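10/5/18, biscuit jars, bench 2

Carried on with the clear screw-neck jars for Zeda. Úna Hennessy had washed the batch and left the lids off overnight, so I went straight to filling. Weighed 300 g of the orange biscuits into each jar, lid on, label on the shoulder with the fill date.

The Koppel lids are still a nuisance. They start on the thread at a slant if you don't set them down flat first, and then they feel tight before they are. I back them off until I feel the click and go again. Wrote this on the card by the scales.

Emptying is what I wanted to look at. Straight upside down, the biscuits jam at the neck and then come all at once, and the corners chip. On its side with the mouth a little low is better. 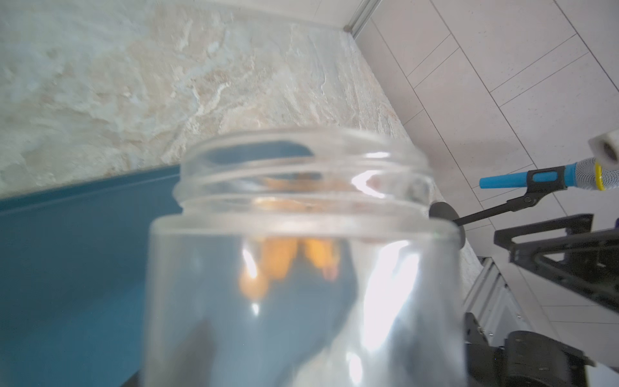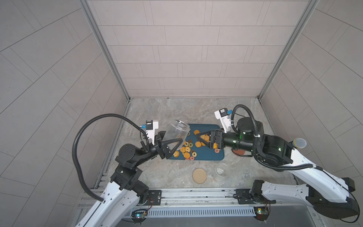 Crumbs go in the small tub and get weighed with the lid off. Jar 104 gave far more than its neighbours, but I think that one was dropped on the trolley last week, so I have marked it and kept it out of the average. Vaida Bite to confirm, she did the move from Drernamance.

Vunex sent the wider-necked jar as a sample. Tried 3 fills in it. Easier to pour, but it won't sit under the shelf with a lid on, and the box inserts don't fit it. Asked what the next size down costs if we take 3000.

To do: more tub labels, re-zero the small scales (reads 2 g empty again), wipe out the used jars before they go back to the sink. Oil from the biscuits leaves a film and the labels won't take over it. Lids still to be sorted.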